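I keep getting told that Latura's new record is the one where doom metal finally grows up. Three people have sent me the link. One of them was Cletus Rosenthal, who also told me the last two were the one where doom metal finally grows up, so I went in with my arms folded.

Four songs, fifty-some minutes. The opener, Nullumside, spends most of its length on a single chord and a guy breathing. I like long songs. I own plenty of records where nothing moves for ten minutes and I'd defend any of them. But those bands had a riff at the end of the wait, and Latura has a choir sample.
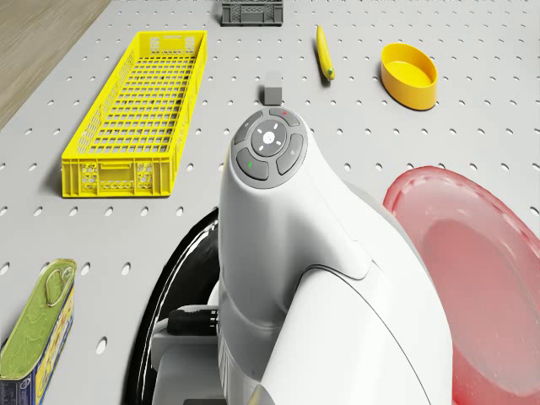
The second track is better. Elmarie Motaung's bass is finally loud enough to hear, and when the drums drop out you get maybe a minute of real menace before the strings come in and turn it into a movie trailer. Who asked for strings? I'd like to meet whoever keeps telling doom bands they need strings.

Then there's the vinyl. It's "limited" to 3000 copies. I remember when their first tape was limited to 616 and you could still buy one at the merch table two years later. Calling 3000 limited is a sales pitch, and I don't see why fans repeat it for free.

Kgomotso Cele wrote in to say I need to hear it on good speakers. Maybe. I've heard that about every record I didn't like since September, and my speakers were fine for the Mathebula album, which was recorded in a garage and has more weight in its first riff than this has on side A.

I'll give side B another go next week. The closer has a decent solo, if you can wait for it.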